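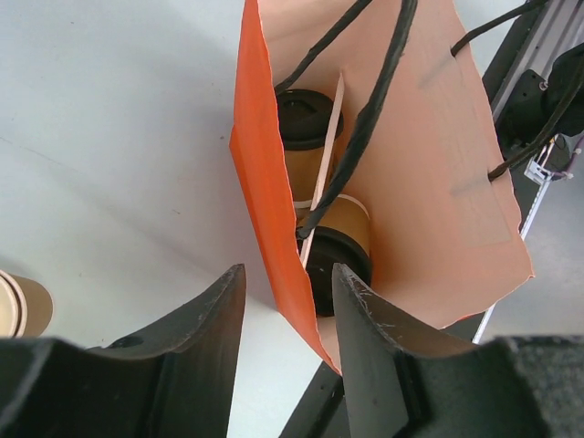

What's the best way to carry takeaway coffees in a paper bag without spilling?
Pack them tight so they can't tip, lids pressed down all the way round, and hold the bag from underneath as well as by the handles.

masson_mug
ok but underneath?? I've got 23 steps up to our office in Clirevbridge and a door to open. Handles only or it's not happening

Kodero6
Depends on the bag. The gift type with rope handles are fine for two cups. Flat twisted paper ones, no chance, had one go outside the station. Latte everywhere

fasorley_fan
disagree, rope pulls through the holes if the paper's a bit tired. Cardboard tray every time

masson_mug
tray in a bag or just tray

fasorley_fan
Just tray. Tray in a bag never sits flat

Colette Marchal
12/03/2018
Did the coffee run for years. Tea towel in the bottom of the bag, cups wedged side by side, stirrers down the side so you're not hunting for them. Never on top of the lids, they poke the sip hole

Kodero6
Tea towel is clever. Bit much for two flat whites tho

Colette Marchal
Napkins then! Grab a handful

fasorley_fan
still say tray. and get them to tape teh sip holes, most places will if you ask

masson_mug
trying napkins tomorrow, will report back if I've still got a clean shirt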